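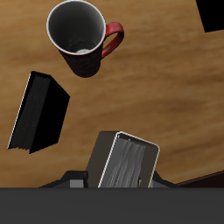 About Sernbridge

Sernbridge clears and sorts the contents of offices, libraries and reading rooms. When a company gives up a floor, or a college decides to empty a study wing, we go in, pick things up, decide what they are, and put them where they belong. Books go to one place, mugs and other breakables to another, and the papers get read by a person before they go anywhere. We have been at it for 11 years, out of one building in Tenness.

For most of those years we had no machines beyond hand trucks and a freight elevator that worked when it felt like it. Now we are putting in robot arms, and we develop their handling in simulation before it reaches the sorting tables. Customers ask about this, and so do people who want to work here. Most of what we read on other companies' pages about automation sounds like it was written by someone who has never had to stand next to it, so we have tried to write our own.

What the arms are for

Books, mostly. A book is a harder thing to pick up than people think. It has a stiff cover and a soft middle, it opens if you hold it wrong, and the next one is never the same thickness. Held across the cover with enough pressure, it stays shut and can be stood on a shelf. Held with too little, it fans out and lands on its corners. Our sorters learn this in a morning. Teaching it to an arm has taken a good deal longer, and we are still at it.

Mugs are the other half of the problem. They turn up on every desk we have ever cleared. A handle can point any way at all, and an arm that goes for the book behind it has to go past without touching. We work on that in simulation, where a broken mug costs nothing.

We should be plain about what that does and doesn't prove. A simulated tabletop is a clean place. It has no coffee rings and no paper clips stuck in the bindings. A grip that holds up there earns a tryout on a real table, with a sorter beside it who can stop the arm. It earns nothing more than that.

What it changes for the people here

The usual line is that robots take the dull work and free people up for the interesting work. We have some trouble with that line. Shelving books is dull, but it was also the part of the day when two people could talk. Watching an arm shelve books is duller, and you can't look away from it. The first sorters who tried it told us so, and we now rotate the watching job every hour.

Some things did get better. The lifting is lighter, and wrists in particular have had a rest. Some things got worse. The arms need their material spread out with space between items, so somebody has to spread it out, and for the first few weeks that took as long as the sorting used to. It is still slower than we were told it would be.

Pay is the question that gets asked last and matters most. No one's rate was cut when the arms came in, and the people who tend them are paid the same as the people who sort by hand. We set that down in writing in April, before the first arm was bolted to a table, and a copy hangs by the time clock. It doesn't promise that there will be as many jobs here in 10 years. We don't know that, and we would be suspicious of any company that said it did.

Who decides

Somtochukwu Tamuno runs the floor and has the final word on which jobs go to an arm. She started here as a sorter and she is hard to impress. Her rule is that an arm has to get through 200 books in a row, on a real table, with no drops and no bent covers, before it is given a shelf of its own. So far five kinds of job have been put forward and she has turned down most of them. The Jayawardena shelving job, with over 100 boxes of mixed bindings, was done by hand from start to finish at her say-so.

Any sorter can also take an arm out of service for the rest of a shift. They don't need to fill out a form first -- they write the reason on the board afterward.

What we won't hand over

Anything with handwriting in it, anything fragile with age, and anything a family has asked us to look for. The Inley reading room was all three.

Working with us

If you have rooms to clear, call the Tenness office and ask for a walk-through. We will tell you which parts of your job an arm might touch, and you can say no to any of it at the same price. If you are looking for work, come during a shift and spend an hour at the tables before you apply. Talk to the sorters while you're there. Some of them like the arms more than we do, and some would be glad to see them go.

Page last revised 17 June 2020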